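Plorkura Releases Version 4 of Follcombe Spreadsheet Import Add-In

New release reads supplier statements and bank files into a workbook without custom macros

February 3, 2017 – Plorkura, a developer of spreadsheet tools for accounting and purchasing staff, today released version 4 of Follcombe, its add-in for bringing text, CSV and fixed-width files into a workbook. The update is free to customers with a current maintenance plan.

Follcombe is used by finance teams that receive the same kinds of files every month from banks, freight companies and suppliers. A user sets up a template once, marking where each column starts and what kind of value it holds. After that, new files with the same layout can be loaded from the ribbon.

Version 4 adds a preview pane that shows the first rows of a file before anything is written to the sheet. Dates that could be read two ways are marked in the preview, and the user picks day-first or month-first for the whole column. In earlier versions this had to be set in the template and could not be changed during an import.

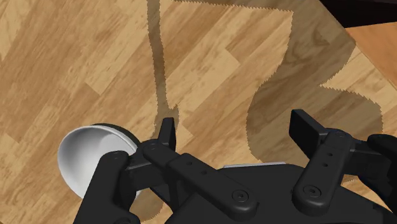
The template editor has also been rewritten. Columns can be moved, split or skipped without starting over, and templates can be saved to a shared folder so that everyone in a department works from the same copy. Templates made in version 3 open in the new editor and are converted the first time they are saved.

"Most of our support requests last year were about dates and about rows that went missing with no message," said Hilde Vandenberghe, product manager at Plorkura. "We fixed the log first. Every row that is left out now gets a line saying which row it was and why."

The new log is written to a separate sheet and can be filtered by template, file name or type of error. It can be turned off for large imports.

Plorkura tested the release with 58 customers beginning in December. During that period the company collected 362 reports, which led to changes in the handling of blank header rows, trailing minus signs and files with mixed line endings. 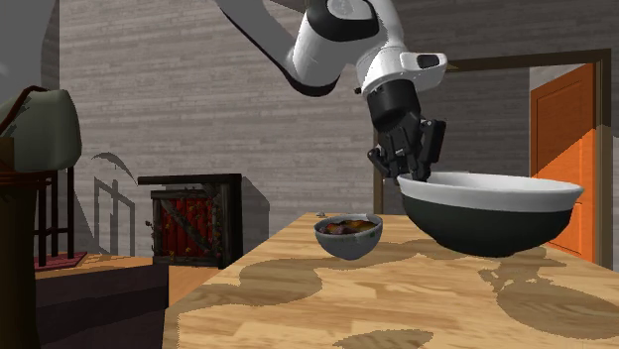 Robot arm with its gripper at the rim of a large bowl on a light wooden table.

Version 4 also includes connectors for two other products, the Clavodero document archive and the Annamalai purchasing system. With either one, a user can select a stored file from inside the workbook – there is no need to download it to a local drive. The connectors are installed separately and require an administrator account.

The add-in can still be called from existing macros. Function names have not changed, but the import function now returns a row count instead of true or false, and customers who test for that value should check their code before upgrading. A list of changes is included in the installation folder.

Customers can download the new version from their account page. Version 3 will receive security fixes for another 2 years.

About Plorkura

Plorkura makes add-ins and file conversion tools for spreadsheet users. Its products are sold directly and through resellers.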